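September 20, 2025. Packaging bench, seal test notes

Okay, picking up where I left off in May, when I swore I was done with snack bags forever. Ha. Melik sent over the new film and I've been pulling seals on it all morning. First impression: it peels a lot cleaner than the old stuff, with none of those stringy bits at the corner that drove me nuts. I set the jaw dwell back to 700 ms (Plundo recipe, the one taped inside the cabinet door) and left the pressure alone.

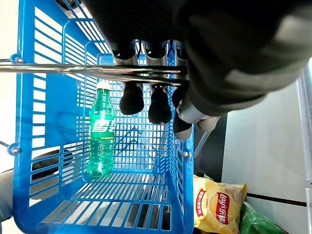 Blue plastic shopping basket.

Lot 3387 is the weird one. Two bags leaked at the back fin, right where the three layers meet, and I can't get it to happen again! Dye test shows a tiny channel, but only on the bags from the start of the roll. Could be the roll sat in the cold end of the Parkositz warehouse. Could be me loading it crooked, I was rushing.

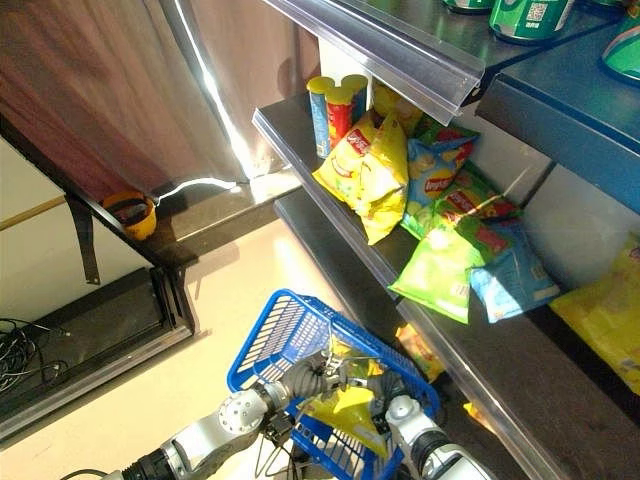 Ute Wunderlich thinks it's the fin and has thought so all along: drop the dwell, raise the temperature 8 degrees, and quit blaming the warehouse. She also wants the bags left overnight before the pull test, the way they did it in 2008.

Fine, tried the temperature half of that. Peel curve got flatter (good) but the film puckered near the notch (ugly). Going to split the difference tomorrow. Also the Albers gauge is drifting again, so take the last few pulls with a grain of salt until I zero it against the brass weight. 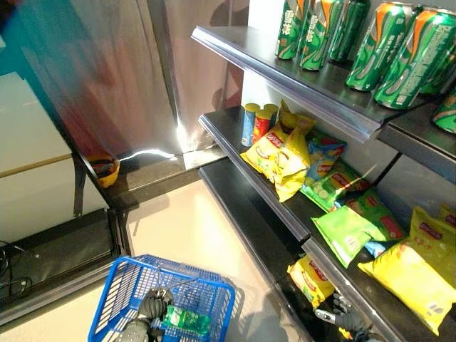 Somebody wrote in the margin that the brass weight is the one that got dropped, use the steel one in the left drawer.

Well, great. Redo the pulls from lot 3387 with the steel weight, then order more dye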